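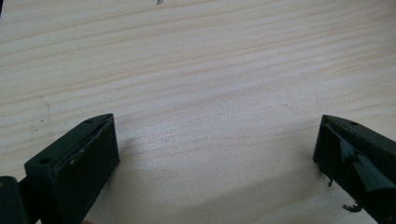 Ondow

A data set of ballet and dance performances at the Kiramton theater, with casts

Release notes last edited 19 August 2019

What you get

Ondow is a set of plain CSV tables that say what was danced at the Kiramton, on which night, by whom, and with which conductor. It covers 28 seasons. If you've ever tried to find out who danced the second-cast Myrtha on a wet evening in the middle of a run, you know why we are so happy to have this in one place!

The tables were typed from printed programs, cast slips and the theater's own season leaflets. Cast slips are the best part. They're the little inserts that tell you the person named in the program has a sore ankle and somebody wonderful you had never heard of is going on instead. Most archives throw them out. The Kiramton kept a great many of them, tucked into the programs they belonged to, and they are the reason this data set has real casts in it and not only planned ones.

Started by Nurhan Kozan, who typed the first seasons, and now kept up by Nurhan and Fulgencio Contreras.

Files

performances.csv
One row per performance. A matinee and an evening show on the same date are two rows.

works.csv
One row per ballet or dance piece. Around 100 works so far, from full-evening story ballets down to a gala solo that lasts as long as it takes to find your seat.

people.csv
Dancers, choreographers, conductors, designers, and the rehearsal staff where they are credited.

casting.csv
The big one. Links a person to a role in a performance. If you only open one file, open this one (after you've read the section on cast changes, please).

roles.csv
Role names, with the work they belong to.

bills.csv
Which works were danced together on one night, and in what order. Mixed bills are where most of the mistakes in other listings come from, and we put a lot of care into this table.

sources.csv
Tells you which piece of paper each row was typed from.

That makes seven tables. They join on the id columns, and the ids do not change between releases, so you can safely keep your own notes against them.

Getting started

Unzip the release into a folder and open the files in whatever you like. They are UTF-8, comma separated, with a header row. Spreadsheet programs sometimes ask about encoding when you open them; say UTF-8, or the accents in people's names will turn to soup.

Fulgencio also wrote a small command line tool called Utent that does the joins for you. It is in the tools folder. Typical use:

utent cast --work giselle --season all
utent person --name-contains "ez" --roles
utent bill --date-list mydates.txt

Utent needs Python 3 and nothing else. It reads from the current folder unless you pass --data with a path. Run utent help for the rest. It's a friendly little program and it prints real sentences when something goes wrong.

Columns in casting.csv

performance_id: matches performances.csv
work_id: matches works.csv. Needed on mixed bills, and filled in on every row for consistency.
role_id: matches roles.csv
person_id: matches people.csv. Empty if the paper gives a role with no name.
status: one of printed, slip, announced, hand
act: filled only when a role is split between acts
debut: yes if the source says it was the dancer's first time in the role, otherwise empty
note: free text, short

An empty debut field does not mean it wasn't a debut. It means the paper doesn't say. We don't work out debuts from the table ourselves, as the early seasons have gaps and we'd be handing out first times that were really third times.

How we treat cast changes

This took the longest to settle and we're quite proud of it.

When the program names one dancer and the slip names another, both rows are kept. The program row has status printed and the slip row has status slip. If you want the people who most likely danced, take the slip row where there is one and the printed row where there isn't. Utent does this by default. If you want to study what was planned against what happened, use the --both option, and do write and tell us what you find, we'd love to see it.

Status announced is used when a change was made from the stage and later noted in the house log. Status hand means that somebody wrote on the program in pen or pencil. Those notes are often right. They are also sometimes a fan's wish, so treat them with a little care. Where a handwritten note disagrees with a slip, we keep both and leave the choice to you.

Mid-performance replacements are rare but thrilling. The act column is for these. There is a Swan Lake in the later seasons with a different Odette in the last act, and yes, both of them are in there.

Names

People are entered under the name they used on stage in their latest season. Earlier forms go in the other_names column, separated by semicolons. Corps de ballet members are listed wherever the program lists them, which is patchy before the theater moved to the larger program format. Students from the Eide school who danced in the Nutcracker are entered as a group, with no individual names. They were children at the time, and we won't be changing this.

Titles of works

We use the title on the program in its English form, with the original in a second column if there is one. Different stagings of the same ballet get different work ids. So the two Coppélias are two works, each with its own designer and its own choreography credit, joined by a family_id. Use family_id if you want to count all Coppélias together.

Excerpts danced at galas also have their own ids. A Don Quixote pas de deux is not counted as a Don Quixote, however well it went.

Known gaps

Tour dates are left out. The data set is only what took place on the Kiramton's own stages, including the studio stage upstairs.

In 12 performances we have the bill but no cast at all. They are marked no_cast in performances.csv. If you were there and kept your program, please get in touch!

Running times come from the programs and include intermissions in some years and leave them out in others. The column run_basis says which, when we know.

Conductors are missing for most studio evenings. Many of those were danced to recorded music, but the programs are vague on it, so the field stays empty.

Lighting designers are credited very unevenly in the early seasons. Please don't draw any conclusions from how seldom they appear.

Good uses, and a few to avoid

People have used earlier copies of Ondow to write program essays, settle arguments, trace how a dancer moved from the corps into solo parts, and map which works kept being paired on mixed bills. All great. We would be especially glad to see something on the slips.

Please don't use it to rank dancers by number of performances. Casting depends on injuries, parental leave, guest contracts and who fits the costume, and none of that is in the tables. Please don't use it to guess at anyone's health either. A change on a slip is a change on a slip.

Corrections

Send them to Nurhan with the performance_id and a scan or photo of whatever you have. A clear phone picture is fine. Everything that comes in with a source is checked against the paper and goes into the next release, with your name in the thanks file unless you'd like it left out. The next release is planned for November.

If you have a correction but no paper, send it anyway. It goes in the note column, marked as recalled.

Terms

The tables may be used and shared freely with credit to Ondow. Utent may be used and changed freely. The programs themselves belong to the theater, and scans aren't part of this release.

Suggested credit line: Ondow performance data, N. Kozan and F. Contreras, with the Kiramton theater.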